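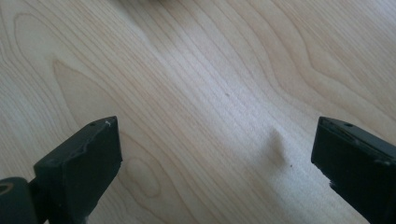 Vasanthi Rai says to test the finish before you put anything on it, and I would have done that if I had known how. I have a pale wood table, maple or birch as far as I can tell, and I want to take the dullness off it without losing the grain. The top feels smooth and has a slight sheen. It came secondhand with no label. Can I sand it by hand, and what do I put on after?
Posted by Nusrat Barua

Home Help > Furniture > Wood Surfaces
2 shares

Gopinath Amin
Find out what is on it first. Pick a spot on the underside and hold a cotton swab with denatured alcohol on it for a minute. If it gets sticky, it is probably shellac. If nothing happens, try lacquer thinner on a fresh spot. Lacquer will soften. Varnish and polyurethane mostly won't.
Before any sanding, wash the top with a few drops of dish soap in warm water, wipe it with plain water and dry it. A lot of dull tables only have old polish on them. If you still want to sand, use 320 by hand, with the grain, and stop when it is evenly flat. Where the figure loops around, follow the length of the board. Check the edge for a veneer line too. Veneer is thin and you can go through it fast.
For a top coat I use water-based poly on light woods. Oil-based turns them yellow.

Bindu Murthy
I just used Doltmont paste wax on mine and it looks fine. Two coats.

Stojan Janevski
Agree with washing first. Don't wax it if you might put poly on later, you will have to get all the wax off with mineral spirits. I did a birch desk in April and that took longer than the sanding.

2 comments

Nusrat Barua: Washed it. Much better already. There is a veneer line on the edge so I am leaving the sandpaper alone.

Gopinath Amin: Good. Use coasters.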